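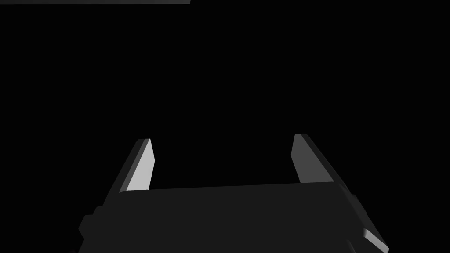

March 7, 2019. Second day on the Clotari sim package, trial licence, still undecided. Got the wrist view up at last after most of yesterday went on the installer. The gripper model loads fine and mounts the right way round, but it's all flat grey: no texture on the body, no markings, left finger nearly white on its inside face and the right one a good deal darker. One hard light from somewhere and no fill by the look of it. Fingers open, nothing between them, black behind. Fine for checking geometry, useless for training anything that has to see. Need to find out if the material pack is part of the price or an extra. The sales sheet says "full visual library" and then a footnote I can't make sense of.

Settings so far, so I don't lose them again:
physics step 225 Hz
wrist camera on default lens, not touched
lights: stock rig, whatever that is
gripper: the Kontogiannis parallel jaw from their parts list, not our own CAD

Tried our own CAD first. Importer choked on the finger pads and dropped them without saying so, only spotted it when the jaws closed straight through a test block. Log said "import complete, 0 warnings". Not impressed. Sent it in as ticket 142, had an automatic reply and nothing since.

Jaw open/close: works from the panel, works from the script too once you work out that the width is in metres in one and millimetres in the other. Manual doesnt mention it. Wrote it on the whiteboard in red so please leave it there.

Contact. This is the bit we'd be paying for. Ran the block lift 96 times overnight with the block start position jittered a bit. Dropped it in 7. All of the drops came with the block turned close to the corner of the pad, and our real rig drops those as well, so for once the thing is wrong in the right direction. Haven't got proper numbers off the real rig to put beside it, the February runs were with the old pads and don't count. Somebody redo those before we sign anything.

Sliding looks too sticky. Block sits on the table like it's glued until the push gets quite large and then it jumps. Could be the friction default, could be me. Halved it, a bit better. Halved again and the block crept about by itself, so back up one.

Speed is good. Faster than Drillisa by a long way with the camera off. With the camera on they are much closer, and that is how we'd really use it, so don't get carried away by the demo.

Drillisa v Clotari, my own view today:
Drillisa looks nicer out of the box, support answer the phone, slow, contact is mush
Clotari looks like a cellar with the light off, contact is decent, docs poor, support so far is a robot
Price near enough the same once you add the second seat. The Clotari quote is yearly and the Drillisa one is monthly, do the sum properly before quoting it at anybody (I got it wrong on Tuesday).

Also had the Sekberg people on about their hosted service. You send them the cell layout, they build it and run it for you. Said no for now, we change the layout too often and each change is a new charge. Might be worth another look for the packing line, which hardly moves. Their leaflet is in the blue folder.

Things that went wrong and were my fault: saved the scene over the vendor sample, had to reinstall. Left the recorder on overnight and filled the disc, so the last few lifts have logs but no video. Cleared out the old stuff from the shared drive, shout if I binned something of yours.

To do
- put one soft light in next to the stock rig and grab the wrist view again, same pose, fingers open
- put a floor colour in so the block stands out
- get pads into our CAD as a seperate part, see if the importer keeps them
- chase 142
- ask about the footnote
- block lift again with our own fingers once they import, same jitter, same seed (seed is in the run file, top line)

Trial runs out at the end of next week. Machine under the window is running the friction sweep till tomorrow morning, don't switch it off.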